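Sofia Carrilho
7 de janeiro de 2020

Todos os janeiros alguém me manda o mesmo artigo: escrever à mão faz-nos lembrar melhor, pensar melhor, dormir melhor. Este ano já vai em 7 pessoas, e o mês mal começou. Vou dizer porque não compro a história inteira. Fio longo, desculpem.

1/ Primeiro, uma declaração de interesses. Escrevo à mão todos os dias. Tenho uma gaveta cheia de cadernos. Não estou aqui a defender o teclado, estou a desconfiar de quem me vende a caneta como se fosse um suplemento vitamínico.

2/ O artigo deste ano cita "um estudo". Fui à procura. O link vai dar a um blogue, o blogue vai dar a outro blogue e o segundo vai dar à loja da Sturkard, que por acaso vende cadernos. 22 euros cada um, capa de linho. Pois.

3/ Quando se encontra investigação a sério sobre isto, costuma ser sobre estudantes a tirar apontamentos numa aula e a responder a perguntas a seguir. É interessante. Daí a concluir que a minha lista de compras em papel me protege o cérebro vai uma distância enorme.

4/ E há uma pergunta que quase nunca vejo feita: quem escreve à mão por gosto é igual a quem não escreve? Se as pessoas que mantêm um diário já são as mais organizadas, o diário está a receber os louros de outra coisa qualquer.

5/ A Neema Kirui deu aulas 12 anos e contou-me que os melhores apontamentos que viu foram de uma aluna que escrevia pouquíssimo. Duas linhas por aula. Ouvia, decidia, escrevia. Os piores também eram à mão: páginas e páginas copiadas do quadro, a três cores.

6/ Ou seja, talvez o que conta seja escolher o que se aponta. Mas isso não dá para vender em capa de linho.

7/ Depois vem a parte do material, que me irrita ainda mais. O método Fedoruk (procurem, tem seguidores muito convictos) diz que é preciso tinta permanente e papel grosso, porque "a resistência ativa a memória". Pedi a fonte em junho. Continuo à espera.

8/ Passei 10 dias a fazer o tal método com a caneta recomendada e depois outros 10 com esferográficas pretas banais, das de clique ou de tampa, o que estivesse à mão. Lembrei-me exatamente das mesmas coisas. E esqueci-me do dentista nas duas vezes. 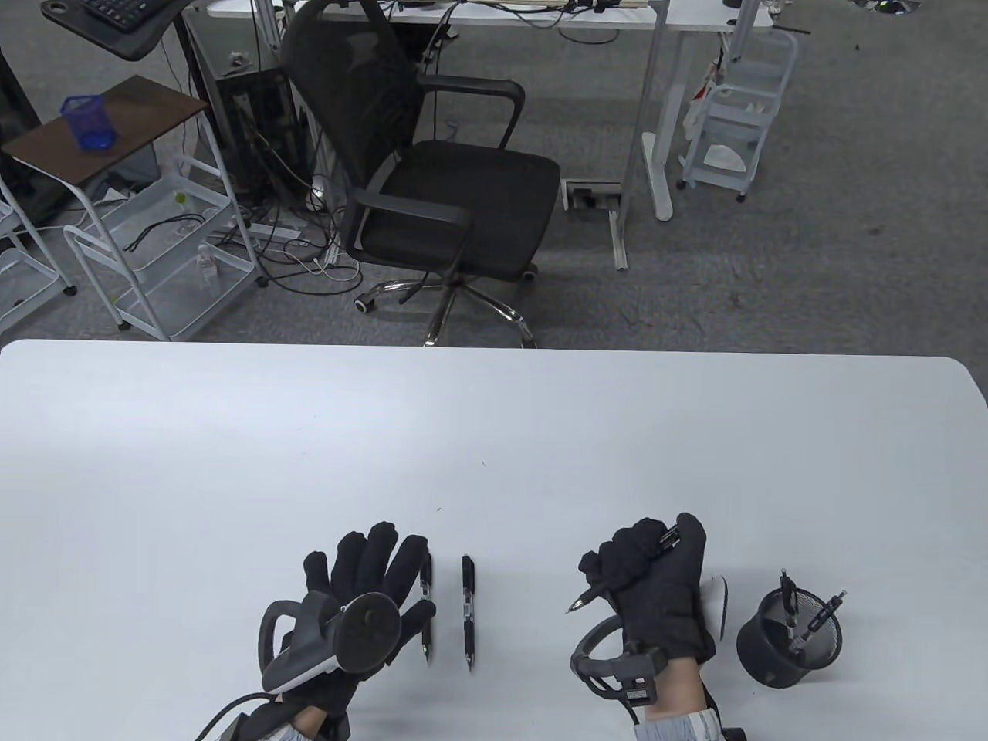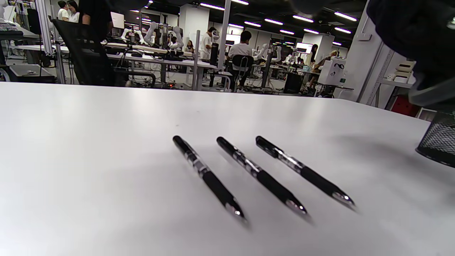 Canetas pretas em mesa branca. Memória não incluída.

9/ Sim, eu sei, uma pessoa só não prova nada. É essa a minha queixa! O pessoal do Fedoruk também não tem mais do que isso, tem é um tipo de letra mais bonito.

10/ O Demyd Kuzmenko respondeu-me noutro dia que a caligrafia o acalma. Acredito. A mim acalma-me descascar batatas e não ando a dizer que previne seja o que for. Gostar de uma coisa devia chegar como motivo para a fazer.

11/ Outra que me faz comichão: a nostalgia escolar. "No meu tempo escrevíamos tudo e sabíamos tudo." No meu tempo escrevíamos tudo e eu não sei uma única data do livro de História. Sei é que tinha um calo no dedo do meio. Ainda cá está.

12/ O que me faria mudar de opinião: um estudo com adultos, fora de uma sala de aula, durante meses, pago por alguém que não venda papel. Se existir, mandem, leio tudo. Se o link acabar numa loja, bloqueio.

Adenda: já me perguntaram três vezes que caderno uso. É um pautado do supermercado, com a capa meio descolada. Não, não recomendo.

Adenda 2: a Ustyna Pylypenko mandou-me um PDF a sério, com autores e tudo. Vou ler esta noite. A amostra parece-me curta, mas ainda só vi o resumo.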